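4. Do island write-ups fill anchorages?

4.1 The claim

It is widely said among harbour offices, pilot-book writers and tourist boards that a good article about an island brings boats to it. The claim is repeated so often that few papers bother to support it. Where support is given, it usually takes the form of a harbour master's memory of a busy summer after a magazine piece came out. We do not doubt that the summer was busy. We doubt that anybody checked whether the summer was just as busy in the next bay along, where no writer had been.

The two islands in this study, Stosness and Atden, lie within a short day's sail of each other and share the same mainland marina at Arthur. Stosness has been praised in print for as long as people have been sailing there for pleasure. It has a sandy spit, a ruined chapel and a pub which serves food until nine. Atden has a shingle beach, poor holding at its northern end and very little written about it. If the usual claim is right, a fresh round of articles about Stosness should pull boats towards it and leave Atden much as it was.

4.2 What the logs can and cannot show

Our main source is the Tronura visitor log, which skippers leaving Arthur fill in on paper or at the screen in the marina office. After removing duplicates and entries with no destination, we were left with 3867 departures. Each gives the length of the boat, the number aboard, the intended stop and, where the skipper came back to sign in, the stop that was made.

The weakness is plain enough. An intended stop is a plan, and plans made over breakfast in a marina do not last long once the wind goes round. Skippers who changed their minds were also the ones least likely to fill in the second half of the form. Earlier work has treated the first half as if it were a record of visits, and we think this alone accounts for a good part of the effect reported there.

We therefore used only completed entries when comparing the two islands, and kept the rest for the question of planning. This costs us a lot of data. It also tilts the sample towards people who like filling in forms, who may well be the same people who read pilot books before breakfast. We have no way of removing that tilt and have not tried.

4.3 Distance and shelter

Before looking at the articles we asked how far the ordinary facts of sailing would take us. They took us most of the way. Wind direction at eight in the morning was a better guide to where a boat would spend the night than anything the skipper reported having read. In a westerly, boats went to Stosness, where the spit gives shelter. In an easterly they went to Atden, shingle and all, and several wrote remarks about the holding which we shall not reproduce.

Boat length mattered less than we had expected. The deep pool at Stosness is only 300 metres across and fills early in July, and we had supposed that larger boats, knowing this, would stay away. They did not. They arrived late, found the pool full and anchored outside it, in the tide, where they presumably slept badly.

Once wind and tide are allowed for, there is a small remaining pull towards Stosness. It is there in every month we looked at, including those before the articles appeared. A steady preference for a place with a pub does not need a magazine to explain it.

4.4 The articles themselves

We found eight pieces on the islands published during the study, most of them short. Two were about Stosness alone. The others were round-ups in which it shared a page with half a dozen other stops — some of them not islands at any state of the tide. We had hoped to set the week of each publication against the log and look for a step. There is no step. There is a slight rise after the first Stosness piece, and it comes in a week of light westerlies at the start of the school holidays.

It may be said that articles work slowly, that they are cut out and kept in the chart table for years. This is quite possible. It is also a claim that no log of this kind could ever disprove, and those who rely on it should say what they would expect to see if it were wrong.

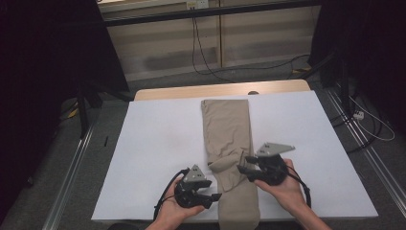
Esi Nutsugah
Section author

Figure 2. A folded beige garment lying lengthwise on a white tabletop board, with a black gripper held in each hand.

4.5 What skippers say

The log has a box headed "Why this stop?", and it has been quoted more often than it deserves. Skippers who named an article as their reason were a small group, and many of them named Stosness in a westerly, when they would very likely have gone there anyway. People asked for a reason tend to give one. "I read about it" sounds better on a form than "it was downwind", although the second turns up quite often too.

More useful were the entries from skippers on a first visit. Here reading did seem to matter, though in a different way from the one usually claimed. First-time visitors who had read a pilot book gave their stop in more detail, naming the spit or the pool, where others wrote only the island. They were no more likely to have chosen that island. On this evidence, print may help people decide where to drop the anchor after the choice of island has been made on other grounds.

We would not push even that very far. The first-visit entries are few, the handwriting on the paper forms is poor, and one season with more easterlies in it might give a different answer. The harbour office at Arthur has agreed to keep the form unchanged for another season. We have asked that the "Why this stop?" box be moved to the back.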